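4.3 Recording the utensil pick set

This section covers the bowl task used in the Varus grasp-order study. Complete the arm calibration in 4.2 first.

1. Lay the placemat on the table and stand the two green panels behind it so they meet at the corner.
2. Put the closed jar at the back left of the placemat. It is a distractor and stays there for the whole set.
3. Place the bowl near the center and put both utensils in it, handles over the rim.
4. Load the Dakska policy and choose the arm that will pick. The other arm holds at the front edge with its gripper empty.
5. Start the episode. Stop it by hand if no grasp is made within 30 seconds.
6. Turn the bowl between episodes - do not move it off center. Record 54 episodes per policy.

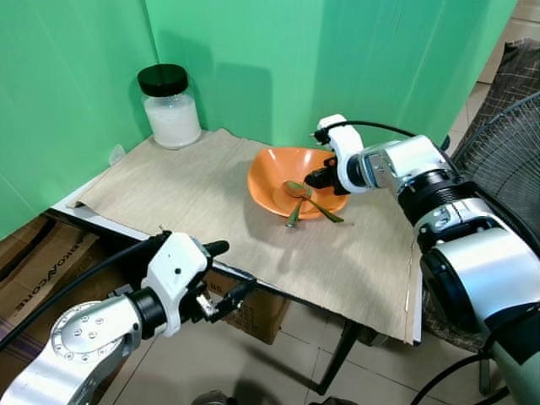
Figure 4-3. Right gripper above the bowl, left arm at the front of the table.

Note: In the January runs, the handle-first policy cleared both utensils in 63 percent of episodes. Most failures came when the heads lay close together. Log these as type 2.

Caution: Keep hands away from the table while either arm is powered. Check that the gripper cables have slack before step 5.

Send questions about the log format to Gunārs Luik.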